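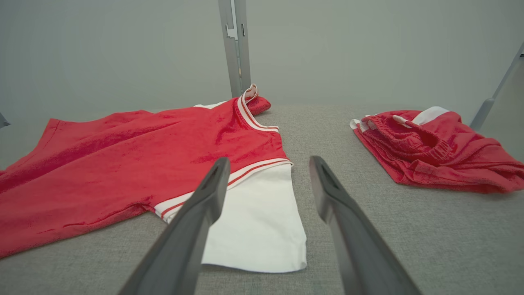 2 min read · 6 replies

Folding cell: left finger trailing the cloth on release

plusteck_bay
Two-finger gripper on the folding cell, plastic fingers, wrist camera, grey fabric table top. Since I swapped the fingers in February the left one drags the garment when it opens. Shirt bodies in the red terry-type stuff are the worst. Shorts from the same set release cleanly most cycles. Finger tips have the lengthwise groove, same as the old pair. Controller is throwing 3052 (finger position deviation) every so often but not on every drag. Homing was redone after the swap. What should I check next?

hourani_k
Check the groove for lint before you touch any parameters. Pile fabric sheds and it packs in there. Plastic pick and dry air, no solvent. Then put a straightedge along both fingers and see whether the tips sit at the same height when closed.

plusteck_bay
Groove had a fair bit of fluff in it. Cleaned both. Less drag, still some. Left tip sits low by 2 mm at close.

torque_and_tea
There's your problem. The left finger is loading the table before the right one gets there. Pull the mounting screws, clean the seat, refit. If you used the Ollholm adapter plates, they go on one way only and the stamped face is outboard. I've had one on backwards and it looked fine until it was under load.

ridgeline_mech
Disagree that it's only the height. A woven table top grips terry like a brush. I had the same complaint on a smooth finger with perfect alignment. Changed the release so the wrist lifts slightly before the fingers open and it went away. I'd do that first, it costs nothing.

torque_and_tea
It costs you a fault you've covered up. 3052 is telling you a finger isn't where it's commanded. Lifting early doesn't fix a low tip, and you'll wear the table cover through on that side.

ridgeline_mech
Didn't say leave the tip low. Said the table top matters as well. On the Skernosia line we replaced the cover twice before anyone looked at the release move.

hourani_k
Both, in that order. Mechanical, then re-home, then the release. Also redo the wrist camera calibration once the fingers have been off. With the collar flipped up or the hem at an angle, a small offset puts your grasp point on the ribbed band instead of the plain panel, and the rib hangs on longer.

plusteck_bay
Left plate was on backwards. Refitted, tips now level, re-homed, camera calibrated. Ran 39 cycles with the shirt and shorts, no 3052. Slight drag on two, both on the ribbed band. Will try the release lift tomorrow and set a groove clean at every 1000 cycles.

ridgeline_mech
1000 is too long for terry. Do it every shift.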